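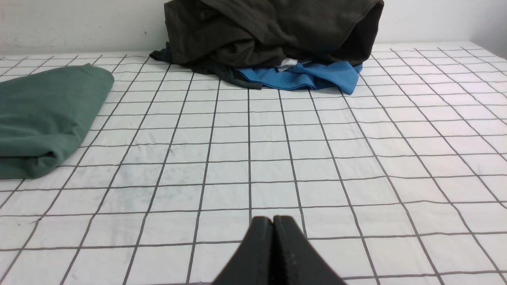
Restcombe Clothing Swap – Sorting and Folding

The Restcombe swap started in April as a one-off in the old library annex. By the autumn round we had taken in 1189 pieces, and 892 of them went home with someone new. The rest were folded, bagged and sent on to the Parnmont shelter store. Most of the work goes on before the doors open, at the folding table, so that is what this page is about.

Posted by Wilma Geerts, 26 October 2024

1. Folding table
Dark green, folded, on the left. Still to do: the blue one and the dark pile against the wall. The lines on the tabletop make it easy to fold to the same width each time.

How we fold

Shirts and sweaters go face down, sleeves in, then in half from the bottom. Pants are folded leg over leg and then in thirds. We used to roll everything, but rolled clothes came undone as soon as people went through the bins, and Idun Strand spent most of the first afternoon rolling them again.

Finished pieces go to the left and unsorted ones stay at the back by the wall. If you take over a table halfway through, please keep it that way around.

Heavy dark things are best left until last. They take up the most room – a few thick sweatshirts can fill a bin – and the stacks stand better with the thin items sorted first.

What we can take

Clean adult and children's clothing, scarves, and coats with working zippers. Small marks are fine if you pin a note next to them. No single socks, no swimwear, no pillows. Bring up to 50 pieces per household. If you have more than that, write to Hemi Tomoana ahead of time and he will find you a drop-off slot.

Labels

Ottar Fagerlund has ordered 3000 new size labels, which should cover us through next year. Blank ones are in the drawer under the Myklebust shelf. Please write the size in capitals and put the label on the outside of the fold, near the collar or waistband.

More pictures from the coat racks and the children's corner will be added when Njål Hedlund has gone through them.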